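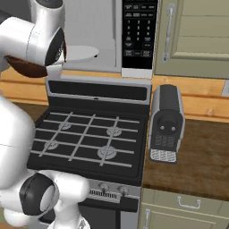 Workshop log – Nov 5, 2023

In at nine, heat on, compressor drained. Four bikes on the rack from the Thursday group plus the two club loaners. Henok came in at ten and worked the second stand until lunch.

Loaner 1 (the medium hardtail). Came back with a note saying "shifts funny." The hanger was bent inward, enough to see from behind. Straightened it with the gauge, checked it at four points on the rim, and it's within a couple of millimeters all the way round now. I wouldn't bend that one again. Put a spare hanger on the order list. New shift cable and the last length of housing into the derailleur, set the limits, set the B screw. Shifts clean on the stand in all gears. Needs a ride under load before it goes back out.

Loaner 2 (large). Rear tire wouldn't hold air overnight. Pulled it and found the sealant dried to a skin with a lump the size of a grape stuck by the valve. Cleaned the rim, fresh tape, two layers, new valve core. Put in 100 ml of sealant. Took three tries with the floor pump and then went straight on with the compressor. Held at 27 psi for an hour. Leave it hanging and check before Tuesday.

Unathi's race bike. Front brake squeals and the lever comes back to the bar after a long descent. Pads were Citard organics, worn close to the backing plate and shiny. Rotor measured under the minimum, so that's a new rotor too. Bled the caliper twice. The first bleed gave a lot of small bubbles, the second only one or two. Lever is firm. Used the sintered pads because she is doing the night race and it will be muddy. She needs to bed them in before then – ten or so hard stops from speed, no locking up. I wrote it on the tag.

Brenda's fork (Doden, 120 mm). Lower leg service. She guessed it had 200 hours on it and I believe her. What came out was gray and there wasn't much of it. Foam rings soaked and put back, seals replaced, fresh oil both sides. There's a mark on the left stanchion below the crown where it must have hit a rock. I can feel it with a fingernail but it's above where the seal travels, so I left it alone. Told her by text. Sag was at 37 percent with the pressure she had been running, far too soft for her. Set it by the chart on the leg and she can adjust from there. Rebound four clicks from closed as a starting point.

Georges's wheel. Not finished. Rear rim has a flat spot opposite the valve and two spokes on the drive side are seized in their nipples. Penetrating oil on both, will try again midweek. If they won't turn I'll cut them and replace them, and if the flat spot doesn't pull out he needs a rim. He asked if he could race on it in the meantime and I said no.

Henok's notes, copied from his sheet:
– Kids' 24-inch, headset loose. Regreased, adjusted, top cap bolt replaced (old one rounded).
– Steel singlespeed, creak under load. Not the bottom bracket. Seatpost dry in the frame. Cleaned and greased, creak gone on a lap of the parking lot.
– Pressed two bearings in the Kruger hub. The non-drive side went in slightly crooked at first, knocked it out and started over. Spins fine.

Tools. The 5 mm on the Ziltov set is rounding at the tip and I've started to feel it slip in rotor and stem bolts. Please don't use it, I put red tape on it. The torque wrench reads a little low against Anel's. We compared them at three settings and his is the newer one, so go by his until ours is sent out. Chain checker is missing again. It lives on the nail by the vise.

Course kit for the short track series. Went through the bins while the tire was holding. We have 47 stakes, several bent but usable, and enough tape for one full course and part of another. Arrows are fine. The lap bell has lost its clapper. Anel thinks he can make one from a bolt. Last night race is in December and the tape should be ordered before then.

To order: hanger for loaner 1, 160 mm rotor x 2, shift housing, sealant (big bottle), 5 mm bit, course tape.

Open: Georges's wheel, tire check on loaner 2, test ride on loaner 1. Is anyone riding the north loop this week? The rooty section would be good for the test ride, as the hanger trouble only showed up there the first time.

Swept, lights off at 4:15.

Last updated by Anel Sithole
3 comments · 5 shares

Recent entries
Bottom bracket standards, what we stock and what we don't
Loaner bike checkout sheet, new version
Setting up the night race course
Pad wear after the mud weekend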